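Flolton Grasp Planner

Products / Software / Flolton Grasp Planner

Grasp planning and motion software for single-arm tabletop work. Runs on your own computer, next to the arm controller.

Part number: FL-GP-2
Current release: 8
Page updated: 4/20/22

Overview

Flolton Grasp Planner takes depth and colour images of a work surface, finds the things on it, and works out how a two-finger gripper should approach each one. It then plans the arm motion to get there, checks the path against everything else it has seen, and sends the trajectory to the controller.

It was written for labs and small integrators who need to pick mixed items from an open surface without teaching each position by hand. You don't need a CAD model of the item. If you have one, the planner can use it, and grasps on that item will usually be more repeatable.

The planner does not replace the safety functions of your arm. Speed limits, protective stops and guarding stay with the arm and the cell, and the planner honours whatever limits the controller reports.

What it does with a cluttered table

Most picking software does well when items are spaced apart. Trouble starts when a bottle is lying against the rim of a bowl, or a handle sticks out of a pot at an angle. Segmentation tends to join the two items into one, and the grasp ends up centred on the gap between them.

The planner keeps several guesses about where one item stops and the next begins. Each candidate grasp is scored against all of them, and a grasp that only works under one guess is marked down. On a crowded surface this adds a short delay before the first move. You can set the limit on that delay under Planning > Time budget. The default is 500 milliseconds.
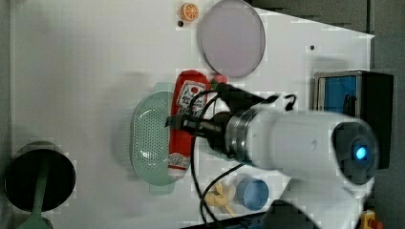 Gripper over a ketchup bottle lying along the edge of a colander. Toy kitchen set, overhead view.

Items that lie partly on top of others are normally offered first. You can change the order by colour, size, class label or distance from the tool, or supply your own ranking through the Python interface. The ranking function receives the full candidate list, including the ones the planner has rejected and the reason code for each.

Perforated and thin-walled items are handled by a separate surface filter. Depth cameras often return holes as missing data, and older releases treated a colander as a cloud of small fragments. The filter closes gaps up to a set width before segmentation. Leave it off if you are picking through openings on purpose.

Cable and tool clearance

Cables that run outside the arm are a common cause of failed paths. The planner lets you attach a clearance volume to any link or to the tool flange, and the volume moves with that link during collision checking. Loose cable loops can be given a larger volume at the gripper end and a smaller one near the wrist.

Cable volumes are approximate. They don't model how a cable swings or drags, so allow extra margin if yours rests on the table during a pick. The self-filter uses the same volumes to remove the arm and its cables from the depth image, so that they are not mistaken for items.

Main functions

Perception
Class-free segmentation of colour and depth images. Optional labels from your own trained model. Surface filter for perforated items. Self-filter for arm, tool and cables.

Grasp planning
Two-finger parallel grasps from above or at an angle. Finger width, depth and opening set by the user. Rim grasps for cups, pots and bowls. Rejected grasps kept in the log with reason codes.

Motion
Collision-checked paths in joint or Cartesian space. Approach and retreat distances set for each class. Speed scaling near other items.

Tooling
Viewer for live and recorded sessions. Replay of any logged pick with changed settings. Command line and Python interface.

Replay

Every planning cycle can be saved with its images, settings and results. Open a saved cycle in the viewer, change a setting, and run it again without the arm. We use this ourselves to check each release. The regression set that ships with release 8 holds 205 recorded tables, and you can add your own.

Saved cycles are plain files in a folder you choose. Nothing is sent to Flolton unless you attach it to a support request.

Compatibility

Arms: six- and seven-axis arms with a supported driver. See the driver list on the downloads page.
Grippers: parallel two-finger grippers, electric or pneumatic. Vacuum tools are not supported in this release.
Cameras: one or 2 depth cameras, fixed overhead or on the wrist. A fixed overhead camera is easier to calibrate.
Computer: 64-bit Linux, 8 cores or better, with a discrete graphics card.
Other: Jivau message bridge supported through the optional plug-in.

Calibration

A calibration routine is included. Fasten the printed target to the flange, choose a start pose, and let the arm step through the positions. Expect it to take roughly 20 minutes the first time. Repeat it whenever the camera or the arm base has been moved. The viewer shows the remaining error in colour over the work area, so you can see if one corner of the table is worse than the centre.

Known limits

Clear plastic and polished metal give poor depth data. Grasps on these items are offered only if a model is supplied.
Soft items are treated as rigid. Check the closing force before running.
Very flat items, such as a plate lying face up, may be offered as rim grasps that the fingers cannot reach. Set a minimum height for the class to stop this.
Only one arm per licence.

Licensing and support

Licences are sold per arm, either yearly or as a one-time purchase with 12 months of updates. Teaching licences are available to schools and colleges and have the same functions as the standard licence. A trial licence runs the viewer and replay tools in full, with arm output turned off.

Support is by email from our Lirkstead office. Please attach the saved cycle and the driver version. Customers who bought through Şimşekoğlu should send their first request there, and it will be passed on if needed.

The next release is planned for September and will add support for a second tool on a tool changer. Licences with current updates will receive it at no charge.

Related products

Flolton Viewer (standalone)
Flolton Calibration Target, rigid
Jivau Bridge Plug-in
Driver downloads and release notes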